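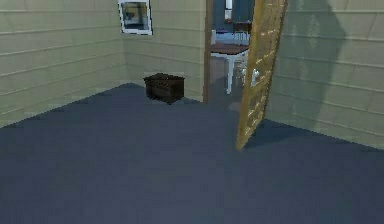
1. What we set out to test

Jatoi, the navigation policy we inherited from last year's group, is meant to find a named object in a rendered house it has never seen. Its authors reported strong results. We had our doubts and spent the term trying to reproduce them.

We ran two sets of 200 episodes in the Nodness simulator, one with the original room layouts and one with the furniture reshuffled. The policy was given 5 target words, among them "chest" and "panda". A chest against a wall near an open door ought to be an easy target. Whether the policy finds it by looking, or just heads for walls where chests tended to sit in training, is harder to say.

2. Reshuffled layouts

Success dropped once the furniture moved, and it dropped most for small objects. With the panda sitting up at the head of the bed beside the pillow, the policy often drove to the bed and declared itself finished without ever turning toward the toy. The scoring script, Folier, counts that as a success — distance is all it measures. We think that's far too generous a definition of "found".

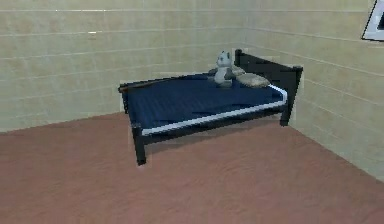

Dudeck Robotics Lab, Undergraduate Projects

3. What we'd trust

Not much yet. The training log lists 1591 scenes, but we couldn't establish how many share a floor plan. Abelardo Zúñiga rewrote the scorer to require the target in view at the stop, and we're rerunning both sets with it. Until those finish, the original figures shouldn't be quoted as evidence of object recognition.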